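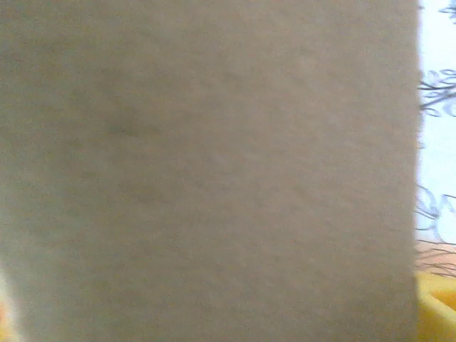
Ita Ó Conaill asks whether a used carton is worth keeping at all, given that the board goes soft after one trip and the saving on a single box is small. She would like a rule she can apply at the table, with the box in one hand and the tape in the other. She also points out that the last note on this subject covered new cartons only and left reused ones to judgment.

The answer depends on the condition of the board, and most of the condition can be read before anything is packed. A single-wall corrugated box has most of its stacking strength in the vertical edges and the corners. The broad faces add less than people expect. A smudge or a scuff on a face has little effect. A crushed corner is a different matter, and no amount of tape puts it back.

Check the box flat or standing, in daylight if possible. Press the middle of each side panel with a thumb and let go. Sound board pushes back. If the panel stays down, the fluting is crushed at that spot, and the box should go to light contents or to recycling. Then run a finger down each corner from top to bottom. A soft place near the bottom is worse than one near the top, as the bottom carries the load.

Fold lines need a separate look. The factory scores, where the flaps meet the walls, are meant to bend and will take repeated opening. A crease running across a panel at an angle was never scored. It usually means the box was squashed or sat on, and the panel will tend to bend along the same line again. One diagonal crease is acceptable for clothing, paper goods and packets of food. Two that cross are not acceptable for anything. 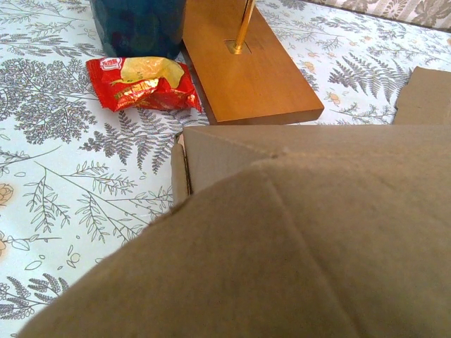

Packing and Dispatch, Garkbridge Office

A patterned tablecloth is a perfectly good packing surface, provided it lies flat and the box is lifted when it has to be turned. Dragging a full carton over cloth pulls the cloth with it, along with whatever else is on the table. A hard floor is better for heavy boxes. Keep small items, such as a snack packet, well back from the working side until their turn comes.

Flaps should be decided on early. A flap folded inward narrows the opening and catches on things going in, and it hides the corner from view. There are times when it is wanted inside, for instance as a second layer against one wall. Otherwise bring all four out and crease them back fully along the score before loading. They can be held back with a strip of low-tack tape during packing. Do not cut a flap off to make room. The top needs both pairs to close at full strength.

Flat wooden pieces cause more damage to reused cartons than any other common item. A varnished board has square edges and no give, and in transit it works against the nearest wall. Wrap it once all round in paper, then give each corner a folded pad of scrap board. Lay it flat on the base if it fits. If it has to stand, put it against the longest wall with something soft on the inner side. Food packets go last, on top, and should not be used as padding around wood.

Loose cardboard panels are worth saving for this. A panel cut slightly smaller than the base doubles the floor of a tired box, and a panel stood upright makes a divider. Turn the flutes so that they run vertically in a divider and along the longer dimension in a base. A divider with horizontal flutes folds under very little weight.

For closing, use 2-inch tape on the center seam, top and bottom, with 4 inches carried down each end. On a reused box add a strip across each end seam as well. Old tape may stay if it is flat and firmly bonded - pulling it usually takes the top liner off the board and leaves a fuzzy patch that new tape will not hold to. Old address labels should be covered completely. Barcodes need covering even where the address has been blacked out, as a scanner will still read them.

As to Ita's point about cost, the Trodell storeroom put 68 reused cartons through this check in February. Định Âu kept the sheet, and the rejects were nearly all for corners. The new McGrath cartons remain the default for glass and for anything going by the overnight service. Everything else may go in a used box that passes.

Sheets for the next round are on the shelf beside the tape. Write the reason for rejection in the last column, one word if possible, and flatten the box before it goes in the cage.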